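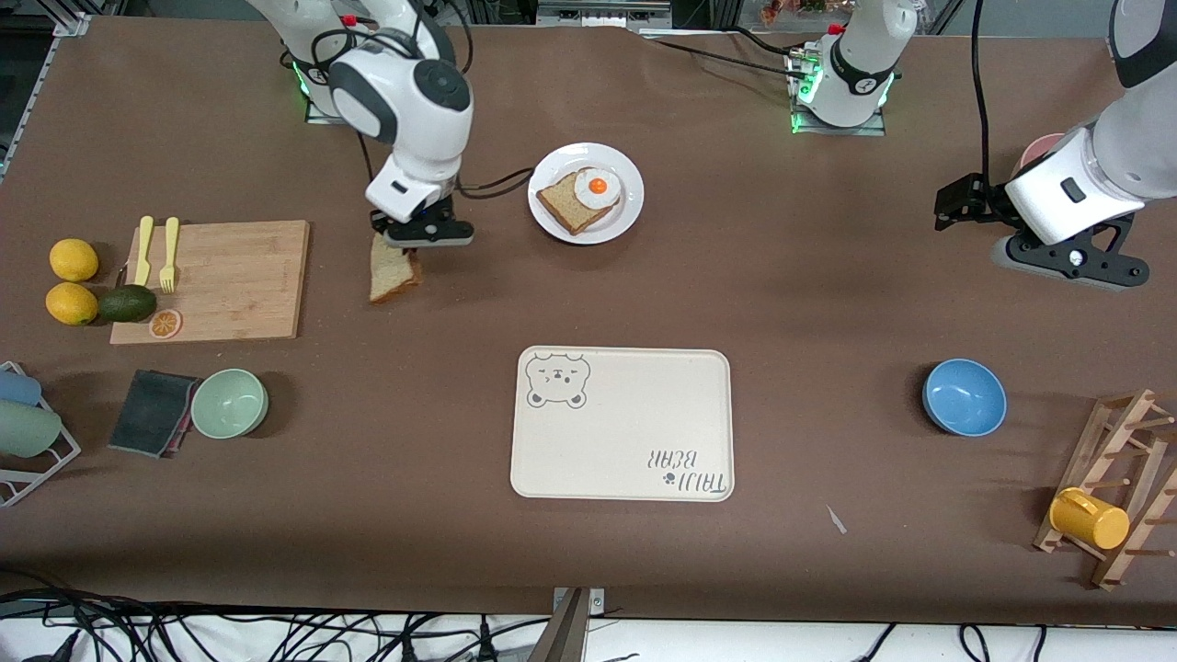 A reader in Norkton wrote in to say that our last piece on breakfast was unfair, that she has eaten the same two slices every morning for years, and that the new bread from the Braklow bakery keeps her full until lunch in a way the old one never did. She wanted to know why we won't just admit that some loaves are better for you than others.

Fine. Some are. What I doubt is that the printing on the bag will tell you which.

I bought four of the loaves people keep asking about and spent an evening reading the wrappers at the kitchen table. The Braklow one says "slow" in large letters on the front. Slow what? The back doesn't say. It could mean the dough sat overnight, or that somebody in the sales department likes the word. The ingredient list has yeast in it, along with vinegar and a "sour culture powder," and to me that reads like a regular sandwich loaf with some tang added. It tastes good. I ate a fair amount of it with butter. But it costs nearly twice what the store brand does and I'd like to know what the extra money is for.

The Ljungberg rye is more forthcoming, up to a point. It's a 500 gram loaf, dense, sliced thin, and the label gives a full breakdown. Then you look at the serving size, and a serving is one slice. Who eats one slice? I had two with soup and was still looking around for a third. Two slices came to 224 calories, which is perfectly reasonable, but the front of the bag advertises the figure for one and lets you draw your own conclusions.

Then there is the Ukanum multigrain. "Multigrain" only means more than one grain. It doesn't mean whole grain, and the first ingredient here is plain enriched wheat flour. The seeds are mostly on the crust, where you can see them, and a lot of them end up in the bottom of the toaster. The company also has a pledge on the side panel about making all of its bread from "better wheat" by 2042. I don't know what better wheat is. I also don't know who will be checking.

The store brand whole wheat had the shortest list of the four and no story on the bag at all. It was a little dry. Toasted, I couldn't find much to complain about.

As for staying full until lunch, I believe our reader. I'm less sure the bread deserves the credit, given that she mentions later in the same letter that she started having an egg with it at roughly the same time. Try the old loaf with the egg for a week and write back.

If you want to check your own bread, skip the front and read the first ingredient. If you want whole grain, the word "whole" should be in it. Then see what they call a serving and compare it with what you eat.

Next month: orange juice, and what "not from concentrate" does and doesn't promise.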